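Garment handling notebook, 10/19/25

Picked up the shirt task again with the hand-held grippers. Derek Mellor did the first half of the recording and I took over after lunch. Task text for this batch: pick up one short-sleeved shirt from a heap, shake once, lay it flat face down, fold. No pants, no towels. Towels are in the Tunstall set and I don't want the two mixed again.

Total for the shirt set is now 1106 episodes, 49 of them from this session. Three of the 49 are marked bad. Two of those are tracking loss when the tool went in close over the cloth, and the third is me closing on a sleeve and a bit of the mattress cover together and dragging both. I left that one in the folder with the bad flag set. Don't delete it, Jimus wants failures kept for the grasp check.

Changes from last time:

Starting position of the tool is now higher, with both fingers fully open before the recording starts. The earlier batch had people starting half closed, and the policy learned to hover half closed, which looked like it was thinking about it. Derek's suggestion was to hold open for a slow count before moving and that seems fine.

Shirt gets dropped from standing height between episodes. No arranging it. If it lands flat, pick it up and drop it again and note it.

Approach from the hem side for the first grasp whenever the hem can be seen. If it can't, go for the highest fold and lift until something useful shows. I said this to both of us several times and we still each did it our own way. Derek lifts fast and looks, I lift slowly. Will check whether the speeds need to be evened out before training.

The padded surface works better than the bench did. The finger can press down a little and get under the cloth without the tip skidding. On the bench we had to pinch a fold from above every time, and thin shirts slid away. Downside is that the mattress gives, so the height at contact varies a lot between episodes. Flesano arm will need some compliance on the way down or it will push too deep.

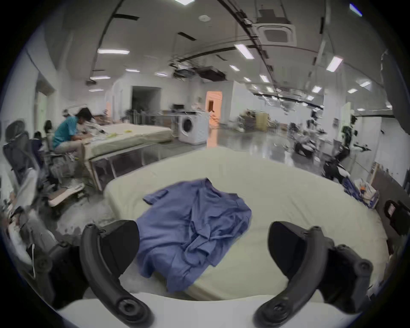
Why not just teleoperate the arm for all of it?

Speed, mostly. A fold by teleop takes us three times as long as the same fold with the tool in hand, and the motions come out stiff, with a stop before every grasp. We still need teleop for the recovery cases, where the arm is already in a bad spot and someone has to get it out using the arm's own reach. The plan is to keep the hand-held set as the bulk and add teleop on top of it.

Problems and things to fix:

Left finger hinge on the second tool is getting loose. You can feel it at the end of the close. Tightened it at the break and it was loose again by the end. Needs thread lock. Until then use the first tool for anything we plan to keep.

Calibration drifted between the morning and afternoon blocks. Small, but the same direction in every check. I reran it before the last block and saved both files. Use the later one for that block only.

Some of my wrist angles are beyond what the arm can do. I replayed a handful in the simulator and the shoulder joint hits its limit on the second sleeve fold. Standing a step to the left fixes most of it. We should put tape on the floor.

Battery on the tool gave out once in the middle of an episode. The file closed properly and was not counted.

Older data: the February batch was recorded with the narrow finger pads. I tried mixing it in and the grasps got worse, so it stays out unless somebody has a better idea for weighting it. Labels for that batch are still in the Nirnholm folder under the old names.

Next: Derek is going to run the replay check on everything from this session and list the episodes the arm can't reach. I'll write the recovery cases — sleeve stuck under body, shirt inside out, two layers in one grasp — and we'll do those by teleop. Want to start training on the shirt set alone before adding any of that, so there is something to compare against.

Thread lock is on the order list. Tape too.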